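**Avaliação do kit Drindero – relatório de andamento**
Para: direção de investimentos, Buenaventura
20 de outubro de 2024

Segue o segundo relatório sobre o kit Drindero, fornecido pela Dadolness e em teste na unidade de Luvonville. O kit promete ensinar um robô de dois braços a arrumar uma sala de estar a partir de gravações feitas por pessoas. A brochura fala em "até 60 tarefas domésticas". Por enquanto trabalhamos com 3, e uma delas é apagar a luz.

A gravação vai bem. O módulo de cabeça pesa menos que o anterior e já não deixa marca na testa, progresso que a equipe pediu que constasse aqui. A calibração, que em maio consumia a manhã inteira, leva agora 10 minutos, desde que ninguém mude a cortina de posição a meio do processo.

A tarefa principal deste período foi a das garrafas de água e do cesto, escolhida por parecer fácil. O plástico transparente continua a ser o ponto fraco do software: sobre a mesa preta, o estimador de profundidade enxerga a tampa e o rótulo e trata o resto como questão de opinião.
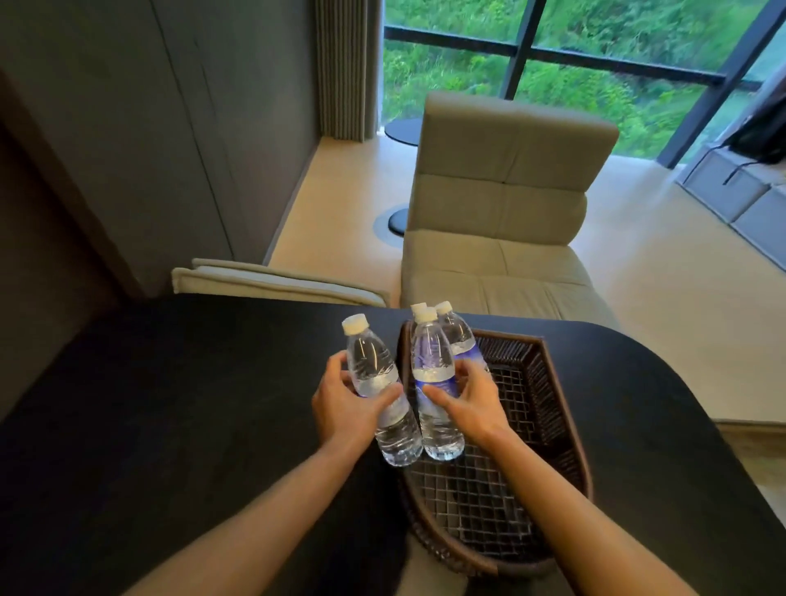
O suporte técnico da Dadolness respondeu com rapidez e sugeriu, por escrito, usar garrafas opacas. Agradecemos e mantivemos as transparentes, que são as que as pessoas compram. A versão seguinte do software trouxe um modo para objetos translúcidos; os contornos melhoraram, e o manual passou a ter uma página a mais, em coreano.

O movimento com as duas mãos continua pendente. O kit separa bem a esquerda da direita enquanto elas estão longe uma da outra. Quando se aproximam, troca as etiquetas e é preciso corrigir à mão – trabalho que o contrato descreve como "revisão leve".

Quanto ao orçamento, não houve desvio, fora a compra de mais água. A licença atual cobre 2 postos de gravação. Pedimos que a renovação fique suspensa até recebermos a correção das etiquetas e que se autorize a repetição da tarefa do cesto com a nova versão. O manual em português foi prometido outra vez.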